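Hikier-repair list archive
Subject: Re: [hikier-repair] Leg pulls out of plastic stool when lifted
Date: 3 May 2025

Kazimiera Dudek wrote:

> I have a white Kotley stool with push-in tube legs. One leg comes out
> of its socket when I pick the stool up by the seat. It goes back in by
> hand and feels tight, but it drops again after a few days. The others
> have never moved. I have tried a wrap of masking tape at the end of
> the leg, which made it worse.
>
> Is there a glue that holds on this kind of plastic, and should I do
> all the legs or only the bad one? It is used in a shower room, if that
> matters. Seat height is given as 400 mm.

Glue is the last thing to try. The seats on these are usually polypropylene, and ordinary household glues do not bond to it. Two-part kits with a primer exist, but once the leg is glued you can't correct the seating depth, and depth is probably your problem.

Work with the stool upside down. Put a plastic sheet under it if the table scratches. With the legs in the air you can look straight into the corners of the seat, and the ribs are on your side, so you can see whether one has cracked near the socket. A crack that reaches the collar means a new seat. A crack that stops in the middle of the panel can be left alone.

Then:

Take the bad leg out with a twist and a straight pull. Do not lever it sideways against the collar.

Remove all of the tape. Tape rolls up at the mouth of the socket and keeps the tube from reaching the bottom, so the joint feels tight and is held only at the rim.

Wash the socket and the end of the tube with dish soap. In a shower room there will be soap film and scale in both. Vinegar for the scale, then rinse, then let it dry overnight.

Mark the full insertion depth on the tube with a pencil. Take the depth from the inside of the socket, not from one of the good legs, as those may be short as well. Mine measured 18 mm.

Push the leg in by hand, turning it as you go. When it stops, hit the foot end with a rubber mallet until the pencil line is at the collar.

On the older Zalewska stools the tubes are tapered and go in one way only. If yours are the same, check that the leg was not put in wrong end first. I did that in January and spent an evening looking for a fault in the seat.

Pictures:

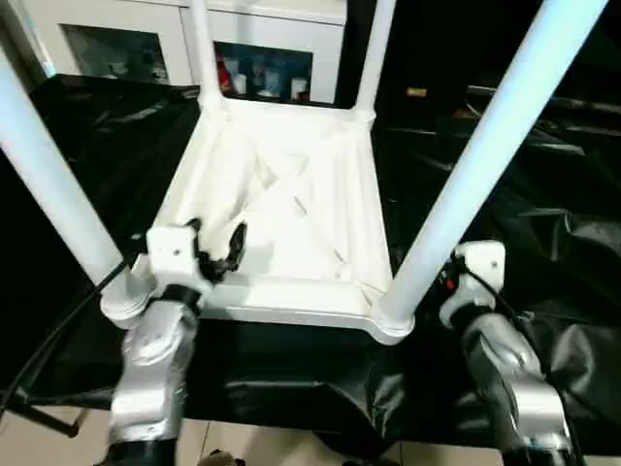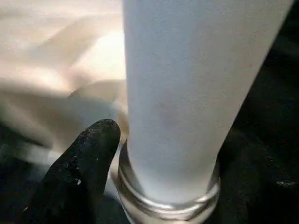
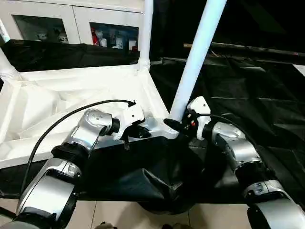
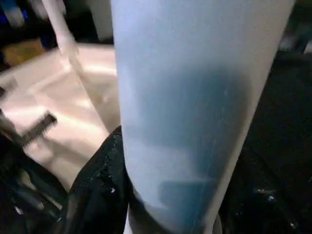
As to how many legs to do, reseat all of them. If only one goes to full depth the stool will rock, and people then trim a foot to cure it, which can't be undone. Check on a flat floor before putting it back in use.

If the leg still pulls out at full depth, the socket has stretched. A strip of thin polyethylene cut from a milk jug works as a shim - one layer, on the side away from the center of the seat, ending below the rim so that it can't roll up. Two layers will split the collar sooner or later.

Lifting by the seat is fine once the joints are at depth. Dragging it across tile is what works them loose.

Replacement seats for the Kotley were listed in the Monero parts catalog under item 179. I don't know if they still ship them. Ask for the socket diameter before ordering, the later seats were changed and the old tubes do not fit.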